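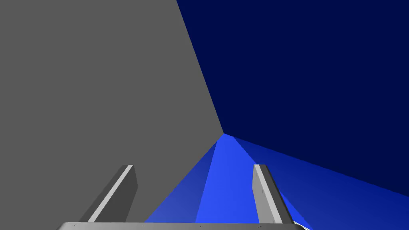
Step 1: Decide what the table is for

Before you buy a single can of anything, sit down at the table you want to refinish and think about what happens there on a regular Wednesday. Mine is where the mail lands, where my daughter Fanni does her algebra, and where I roll out dough when the counter is full. A table like that needs a tougher finish than one in a front hall that holds a bowl of keys. I skipped this part the first time, years ago in Josville, and put plain wax on a table that four people ate spaghetti at every week. You can imagine.

If yours sees food, homework or hot mugs, plan on a wiping varnish or a hardwax oil. I use Lustent in satin and have been happy with it, but any good one will do as long as you read the can, all the way to the small print on the back.

Step 2: Find out what is on it now

Pick a spot on the underside and dab it with a cotton ball dipped in denatured alcohol. If the finish goes gummy, you most likely have shellac. If nothing happens, try a little lacquer thinner in a different spot, with the window open and gloves on. A finish that shrugs off both is probably varnish or polyurethane, and you'll be sanding it. On a really old piece, test for lead before you sand anything at all.

My neighbor Gizella Fekete taught me to check for veneer at the same time. Look at the edge of the top. If the grain on the surface doesn't carry on over the side, go very gently, or you'll be through it before your coffee gets cold.
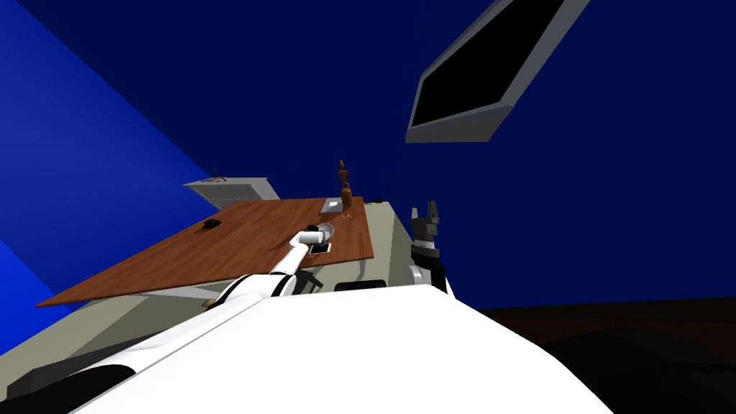
Step 3: Clean first, sand second

Sanding over grease only pushes the grease down into the wood, and then the new finish beads up in little fisheyes that will make you want to cry. Wash the top with warm water and a small squirt of dish soap, wipe it with a barely damp cloth, and leave it overnight.

Then sand with the grain. I start at 100 grit on solid wood, go to 150, and finish at 180. Keep the pressure light and let the paper do the work — fresh paper costs less than your shoulder does. Vacuum between grits, and go over everything with a tack cloth at the end.

Step 4: Wipe on the finish

Fold an old T-shirt into a pad with no loose edges. Pour a little finish into a jar lid, dip the pad, and wipe on a coat so thin it feels stingy. Work in long strokes from one end to the other and overlap each one a bit. If you miss a spot, leave it! Going back over a tacky patch drags it, and you'll catch the spot next time anyway. 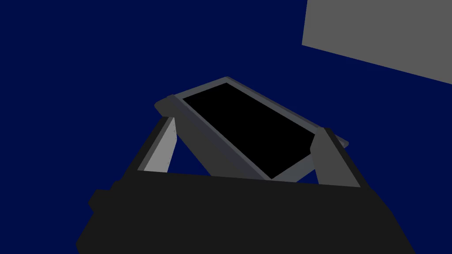 Let that dry as long as the can says, longer if it's a muggy week, and then rub it down lightly with 320 paper until it feels smooth under your palm. Wipe off the dust and do it again. Three coats is my usual, four if there are children.

Lay your used rags out flat outdoors to dry, one by one, and never leave them in a heap. Oily rags can heat up and catch fire all on their own.

Step 5: Wait

I know. It looks done, and you want your kitchen back. Give it a few days before you set anything on it, and a good 25 before you put down a tablecloth or a rubber-footed fruit bowl. My friend Annick Renaud put placemats on hers after a weekend and still has the weave pattern at one end, though she says she's grown fond of it.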